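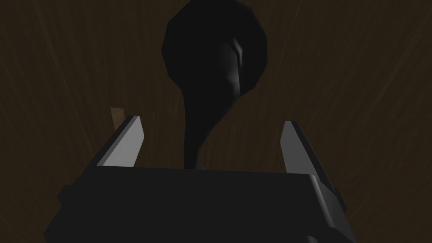 Chapitre 7
Ce que voit le poignet

Je vais commencer par un aveu de paresse. Quand j'ai monté ma première politique apprise par imitation, j'avais une seule caméra, posée bien haut derrière le robot, et j'en étais très content. Elle voyait tout ! Les meubles, les deux bras, la porte, le sol. J'ai passé un été entier à enregistrer des démonstrations avec ça, et en août je me suis retrouvé devant un bras qui allait très bien jusqu'au voisinage de l'objet et qui fermait ses doigts juste à côté. Pas loin, hein. Un doigt trop à gauche, toujours un doigt trop à gauche.

Vous devinez la suite : j'ai ajouté une caméra au poignet. Et comme le bras a commencé à attraper des choses, j'en ai conclu que la caméra du poignet était « meilleure ». J'ai même écrit cette phrase dans un rapport, que j'aimerais bien retrouver pour le brûler. Dans ce chapitre, on va apprendre à poser la question correctement, c'est-à-dire à mesurer ce que chaque vue apporte, à quel moment du geste, et ce qu'elle coûte quand elle n'apporte rien.

Je suppose que vous avez lu le chapitre 5 (le clonage de comportement) et que vous avez fait au moins les deux premiers exercices du chapitre 6. Si vous avez sauté le chapitre 6 parce que les repères de coordonnées vous ennuient, retournez-y, je vous attends. On va passer notre temps à naviguer entre le repère de la pièce, celui du torse et celui de la pince, et si les trois se mélangent dans votre tête, rien de ce qui suit ne tiendra debout.

Un mot sur les outils. Tout se déroule dans Flelen, le simulateur que nous utilisons depuis le début du livre, avec le robot à deux bras Zacharias. La politique s'appelle Estik : un encodeur par caméra, une fusion tardive, une tête qui prédit les commandes des deux bras. Les expériences ont été lancées sur les machines d'Otport, mais une carte graphique ordinaire suffit si vous êtes patient (lancez l'entraînement le soir, allez dormir).

Reprenons du côté de la pince. Vue de derrière, elle a une particularité que je trouve merveilleuse : elle ne change presque pas de place dans l'image. Le boîtier noir en bas, un doigt de chaque côté, et tout le reste du monde qui bascule autour. Pour un réseau, c'est un cadeau, car l'écart entre les doigts et la cible se lit directement en pixels, sans passer par la pose du bras. Le revers du cadeau, c'est que dès que rien n'est à portée, il ne reste pas grand-chose à lire. Un mur rouge sombre, un coin de panneau brun veiné, un morceau d'affiche tout penché. Essayez donc de dire où se trouve le lit à partir de ça.

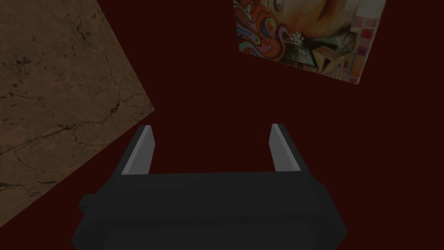
7.1 Deux vues, deux métiers

J'aime bien parler de « métiers » pour les caméras, parce que ça évite de les classer. La vue d'ensemble sait où l'on est dans la pièce. La vue du poignet sait où l'on en est dans le geste. Pendant l'approche, la première travaille et la seconde s'agite beaucoup pour pas grand-chose : une petite rotation du poignet fait défiler tout le décor, alors que la main a à peine bougé. Pendant les derniers centimètres, les rôles s'échangent, et la vue d'ensemble devient franchement pénible, avec un avant-bras qui passe devant la cible au pire moment.

Dit comme ça, c'est presque évident. Le problème est qu'un réseau entraîné avec toutes les vues à la fois n'est pas du tout obligé de respecter ce partage ! Il prend ce qui prédit le mieux l'action dans les démonstrations. Or, dans des démonstrations enregistrées toujours dans la même chambre, l'affiche accrochée au mur est un excellent indice. Si elle entre par le coin en haut à droite de la vue du poignet, c'est que la main est orientée de telle façon, et si la main est orientée de telle façon, l'opérateur avançait. Le réseau apprend donc à avancer quand il voit l'affiche. Vous déplacez l'affiche, et il ne sait plus rien faire.

J'ai mis un temps fou à comprendre ça, et je vous conseille d'aller regarder vos images vous-même avant de lancer quoi que ce soit. Pas les courbes, les images. Ouvrez un épisode au hasard, arrêtez-vous n'importe où, et demandez-vous à quoi vous reconnaissez l'endroit où se trouve la main. Si votre réponse est « au décor », celle du réseau sera probablement la même.

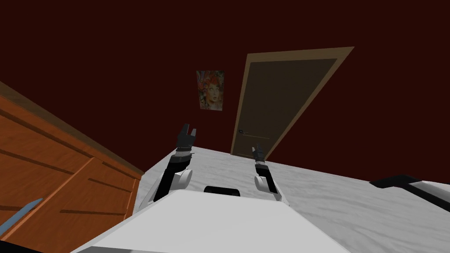

Figure 7.3 — La chambre simulée dans Flelen : le torse au premier plan, les deux bras au-dessus du lit, la commode à gauche, l'affiche et la porte au fond.

Dans cette vue-là, tout est penché, et c'est très bien ainsi. Beaucoup d'étudiants veulent redresser l'horizon avant l'entraînement. Ne le faites pas tout de suite. Tant que la transformation entre la caméra et le repère utilisé pour les commandes est cohérente, le réseau s'accommode fort bien d'une pièce de travers, et vous éviterez d'introduire une étape de plus à déboguer.

7.2 Le protocole par masquage

La méthode tient en peu de choses. On entraîne une seule politique avec toutes les vues, puis on l'évalue plusieurs fois en masquant une vue donnée pendant une phase donnée. Comme on ne réentraîne pas, les écarts viennent de l'usage que cette politique-là fait de ses caméras, et on garde les mêmes graines, les mêmes positions de départ, le même critère de réussite.

Comment masquer ? Mettre l'image à zéro est tentant, et c'est une mauvaise idée (je l'ai fait, évidemment). Une image toute noire n'est jamais apparue à l'entraînement, l'encodeur répond n'importe quoi, et on mesure sa panique plutôt que la valeur de l'information perdue. Je préfère remplacer la vue par une image tirée d'un autre épisode, prise dans la même phase. Elle est plausible, elle a la bonne palette, et elle ne dit rien sur la situation présente.

Concrètement, pour ce chapitre :

1. Découpez chaque épisode en phases d'approche et de saisie, à partir de la distance entre la pince et la cible.
2. Constituez une réserve d'images par caméra et par phase.
3. Évaluez la politique complète sur 1 000 épisodes.
4. Recommencez en masquant une vue dans une phase, puis dans l'autre.
5. Comparez épisode par épisode, pas seulement les moyennes.

Avec Estik, la politique complète réussit 53 % des épisodes. Ce n'est pas glorieux, je sais, mais un score modeste laisse de la place pour monter et pour descendre, et je préfère ça à une tâche déjà gagnée. Quand on masque la vue du poignet pendant l'approche seulement, on tombe à 44 %. J'étais persuadé que ça ne changerait rien du tout ! C'est le résultat qui m'a poussé à écrire ce chapitre : la politique se servait bel et bien du poignet alors que la main était encore loin de tout, les doigts écartés sur du vide.

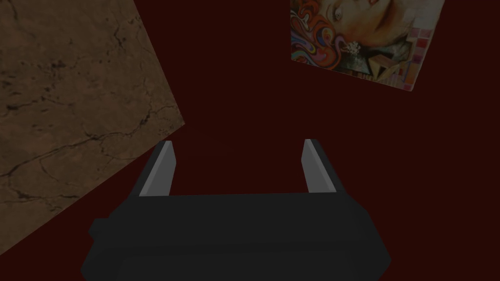
Un relecteur du manuscrit m'a objecté que cette chute ne prouvait pas un mauvais usage de la vue. Selon lui, deux repères fixes dans la pièce suffisent à corriger l'orientation de la main, et une politique aurait tort de s'en priver : un opérateur humain ferait pareil. Il ajoutait que je confondais « dépendre du décor » et « savoir s'en servir ».

Je dois dire qu'il a raison sur un point, et j'ai récrit la moitié de la section à cause de lui. Le masquage mesure une dépendance. Il ne dit pas si cette dépendance est saine. Pour trancher, il faut une seconde manipulation où l'on bouge les repères : on change la place des éléments au mur, on laisse la tâche intacte, et on regarde si la main suit le décor ou la cible. Si elle suit le décor, on a un raccourci. Si elle ne bronche pas, la politique croisait plusieurs indices et mon relecteur a gagné son café.

La section 7.3 met en place cette seconde manipulation. Avant d'y passer, récupérez le dossier d'épisodes du chapitre, vérifiez que le découpage en phases donne les mêmes bornes pour les 2 bras, et gardez sous la main votre réserve d'images, on la réutilise telle quelle.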